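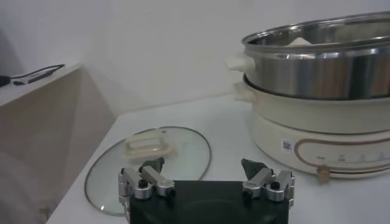

Reviewer 2 objected that a lid which can be set down anywhere makes the task too easy, and asked whether the policy had learned to place it or had only learned to let go. We took the point and changed the scoring for this version of the paper. A lid placement now counts only if the whole lid rests flat on the counter and stays clear of the base of the pot. All the results below use the new rule, and trials recorded before the change were scored again from video.

Figure 4. Wrist views from the steamer task. The first view shows the open gripper near the glass lid and the electric pot. The second shows the steamer from above, with one dough ball inside and one on the plate.

5.2 Steamer task

The steamer task has three stages: remove the lid, move the dough from the plate to the steaming plate, and put the lid back. We chose it for the mix of surfaces. The lid is clear glass with a thin metal rim, the pot is polished steel, and the dough is soft and close in color to the plate. A method that leans on depth readings tends to do badly on the first two, and a method that leans on color tends to do badly on the third.

We collected 220 demonstrations by teleoperation at the Farnham site. Of these, 15 were held out to pick the checkpoint and were never used for training. The policy, Plornora, takes the wrist view and the joint state as input and predicts a short chunk of actions. It gets no stage label. The baseline, Ko, has the same image encoder and the same training data but predicts one action at a time.

Each trial starts with the lid on the pot and the dough on the plate. The operator moves the plate by hand between trials, and the pot is turned so that its handles don't always face the same way. A trial ends when the lid is back on, when the arm stops moving, or when the operator stops it for safety.
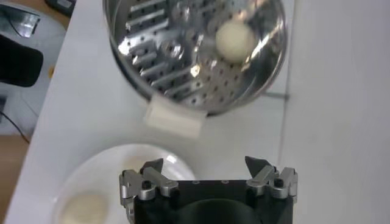
Most failures came in the second stage. Ko often closed its fingers too early, while they were still above the dough, and then carried on to the steamer with nothing in its grasp. Plornora made this mistake less often, but it had a different one - it sometimes released the dough over the rim, so that the dough rolled down the inner wall. We count such a trial as a success if the dough comes to rest on the steaming plate, and we mark it separately in the logs.

Reflections mattered less than we expected. We repeated part of the test with the room lights off and a single lamp beside the table, which put strong glare on the steel. Both policies slowed down near the pot, but the order of the two methods stayed the same. The glass lid was harder. When the gripper came in low, the handle filled much of the wrist view and the rim was hard to make out, and the grasp tended to land off center.

Training used the Udatbridge data loader with its default settings, at 516 steps per epoch. We did not tune the chunk length for this task and kept the value from Section 5.1.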